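**Lukilville break room: weekly walk-round, Sunday, August 14, 2022**
Checked by Lenuța Oprea, room 302

- [x] Walkway beside the table clear
- [ ] Table cleared of wrappers and cans

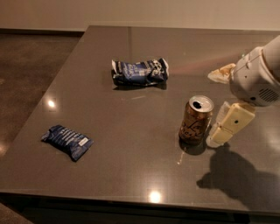
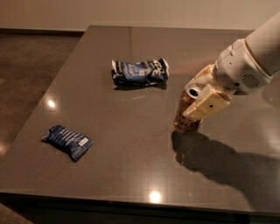 Two navy wrappers and an opened can, so I can't tick that one, I'm afraid. Please do treat an open can as a full one, dear colleagues, and carry it upright to the sink — a glossy top like ours shows every drip, and the floor gets slippery after.

- [x] Bin lid closes properly
- [x] Extinguisher tag in date (no. 2668)
- [ ] Paper towels: down to the last roll. Sorin Lazăr has kindly offered to bring more up from Jelberg, as he did in July.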